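Chapter 3
Tyres and Load on Small Vehicles
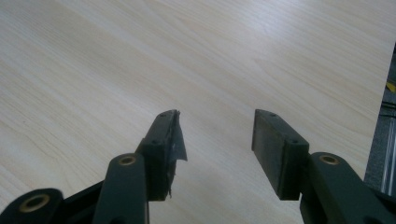

A tyre does not carry the weight of the vehicle by itself. It is the air inside which carries most of it, and the rubber only keeps this air in its place. Many owners learn this fact late, usually at the side of the road.

Ryszard Wróbel drove a small delivery van between Stukgate and Tostthorpe for 58 weeks. The van was rated for a load of up to 600 kilograms, and on most mornings it was loaded near to this limit. The pressures, however, were still set for an empty van – the same values the previous owner had written inside the door. In January both rear tyres were worn on the outer shoulders, while the centre of the tread was still good.

In this chapter we study how pressure, load and wear depend on each other. Section 3.1 explains how to read the markings on the sidewall. The reader should have a pressure gauge at hand and know where the tyre placard of the vehicle is fixed.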